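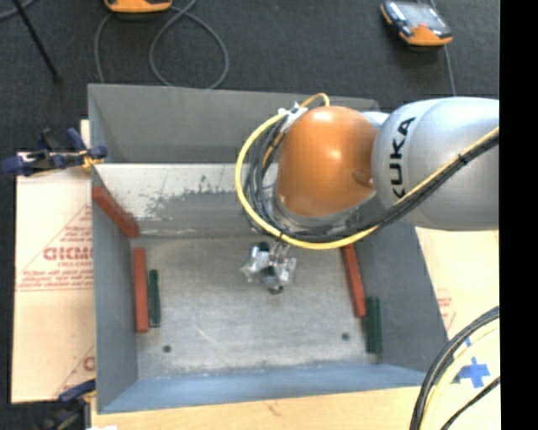
Silver and orange KUKA arm over a gray metal bin.

Matchday Writers Wanted, Clotico Football

Clotico Football is looking for four part-time writers for the new season, starting in August. We cover soccer at every level, and most of our readers come for the humor pieces and the weekly league roundups.

What you will do

Write two pieces a week. One is a match report of up to 674 words, filed within an hour of the final whistle. The other is a satirical news item of up to 500 words on a topic agreed with the desk the day before. You will also take a turn on the live blog, usually one match a month.

You can work from home. Two of the four writers will cover Trodis and Fashola home games and need to be able to get to the grounds. Press passes and parking are paid for.

What we need from you

A good working knowledge of the league and its clubs. Clean copy. Some published work, which can be a blog or a fan site. We do not ask for a degree.

Pay

$80 per piece, paid at the end of each month. Live blog shifts are $188 each. Writers keep the right to reprint their work after 30 days.

How to apply

Send two samples, one of them funny, and a short note saying which club you follow. Put "Matchday Writer" in the subject line. Applications close at 5 p.m. on the last day of July. Shortlisted writers will be asked to do one paid trial piece.

Writers on our sister site, Indo, may apply and keep their current work.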